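Why do some colors look far away?

Have you ever looked at hills on a clear morning? The near hill is green, the next hill is a little blue, and the last one is almost the same color as the sky. But if you walk to the last hill, you will find the same green grass there. So where does the blue come from?

## The air is in the way

Air looks like nothing, but it is made of very small pieces called molecules. When sunlight goes through the air, it hits these pieces and some of the light is thrown to all sides. Blue light is thrown more than red light. This is called scattering.

Between you and your shoe there is only a little air. Between you and a far hill there is very much air, and all of it sends some blue light into your eyes.

From the window of my house in Kamside I can see the hill of Stivska. In February it is gray-blue nearly every day. My neighbor Dzintra Kļaviņa paints it, and she uses only three paints – white, blue and a tiny drop of brown.

## Warm colors and cool colors

Painters call red, orange and yellow warm colors. Blue and gray-blue are cool colors. In many paintings the warm colors are put in the front and the cool colors in the back, so a flat paper seems to be deep.

It does not always work like this. A color has no distance of its own. A blue cup can stand in front of a yellow wall, and your eyes also use size, shadows and edges to decide what is near.

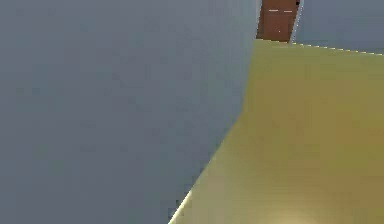 ## Try it yourself

You need a sheet of paper, blue paint, yellow paint, white paint and a brush.

1. Mix yellow with a small bit of blue. You get green. Paint a hill at the bottom of the paper.
2. Add some white and some blue to your green. Paint a second hill behind the first.
3. Add more white and more blue, and paint a third hill.
4. Let it dry, then look at it from the other side of the room.

If the last hill does not look far enough, give it more white.

## Words to remember

**Molecule** – a very small piece of a material, too small to see with your eyes.

**Scattering** – when light is thrown in many directions.

**Cool color** – a color like blue or gray-blue.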